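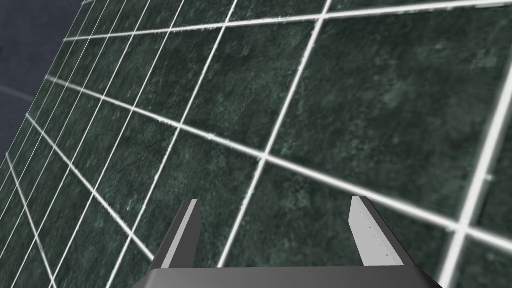 S. Bhatt

April 6, 2013

Glaze bench, Stirkard. Back at the green again after leaving it alone since January, and I have to say the break did me good, because I'd got properly sick of it. Kiln was still too warm to unpack when I came in so I spent the first hour reading back through my own notes, half of which I can't make out. Must write bigger. Must also stop using the soft pencil!

Where I'd got to: base glaze was behaving, the copper was giving a decent bottle green over the white slip, and every single tile was crawling at the corners. I blamed the dust, then I blamed the slip, then I blamed the weather (it was raining on the tins, fair enough). Today's lot was the same recipe with the clay calcined first, and a thinner coat, poured and not brushed.

Unpacked after lunch. Three corners crawled out of the whole shelf, and one of those I know I touched with my thumb. So that's a big improvement and I did a small lap of the workshop. The colour has gone a bit flat though. I liked the way the old ones pooled and went nearly black in the dips, and with a thinner coat you lose a lot of that. Might try going back up to a thicker pour but with the calcined clay kept in. If it crawls again I'll at least know which of the two did the work.

The Brerance sample, the old one with the 1915 stamp on the back, has been sitting on the windowsill next to mine all afternoon and it still wins. It's got more blue in it than I remembered. I keep thinking there must be a scrap of cobalt in there, really tiny, the sort of amount that would blow off the scales if you sneezed. Weighed out a test with a pinch added. Label on the tub says 135, please don't tip it into the bucket with the others, it is NOT slops.

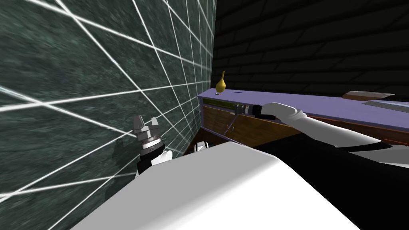 Sieve is on its last legs, by the way. There's a split along the rim and I found a lump in the finished glaze as big as a lentil. I've patched it with tape for now but it won't last, and whoever orders next could you add one to the list, same mesh as before. We're low on wax resist too, and there's only one decent mop brush left, the other sheds like an old dog.

Grindon rang about their hearth tiles. They want 184 and they'd like them matching, which made me laugh a bit given the state of the shelf, but I said I'd send a few tests over and they could pick which kind of not quite matching they liked best. They seemed happy with that. Edges to be glazed on one side only for the end pieces, so someone will need to go through and sort them before dipping. I've chalked it on the board but the board gets wiped, so it's here as well.

Firing tonight: same ramp as last time, longer soak at the top, and I'm going to leave the bung in overnight to slow the cooling down. Cones on the middle shelf and the bottom one, I still don't trust the bottom. Tub 135 tests are at the back left, two thick and two thin, scratched on the underneath.

Forgot to wash out the jug. Doing it now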